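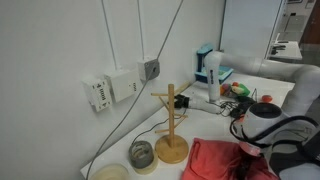
Threads > Lwazi Magagula > Moving and renting

3 min read

1/ In March I moved into a rented flat in Leveck. It is my fourth flat in this country and the first one where I read the whole contract before I signed. I write down what I learned, maybe it helps someone who is new here.

2/ The deposit was 2,000. The agency, Swanepoel, also asked for a "preparation fee" of 400. I did not know this word, so I wrote to them and asked what is prepared. After two emails they took the fee away. Please ask. A polite question costs you only a stamp, or not even this.

3/ On the first day, before any box is opened, walk through every room with the inventory list. I took 97 photos. My sister laughed at me, but she also lost half of her deposit in Flarstead because of one scratched door.

4/ Do not photograph only damage. Photograph also the boring parts: walls, corners, sockets, the place where a cable comes down.
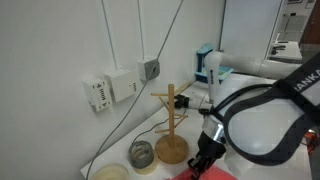

White wall and table, three boxes on the wall, long grey cable.

5/ Send the photos by email on the same day, to the agency and to yourself. I also put mine in Trulari, the shared folder I use with my sister. A photo which is only in your phone can disappear together with the phone.

6/ Meter readings: write the numbers on paper and let the agent sign it. Mine did not want to at first. I waited with the pen in my hand and then he signed.

7/ Words I had to look up: "fair wear and tear", "arrears", "break clause". The last one is the most important. Mine says I can leave after six months if I give two months' notice.

8/ Someone asked if the other 2,000 in my old post was also deposit. No, this was the first rent and the moving van together.

9/ Next time I will write about the heating, which I still do not understand completely.

Contact | © Lwazi Magagula | Back to top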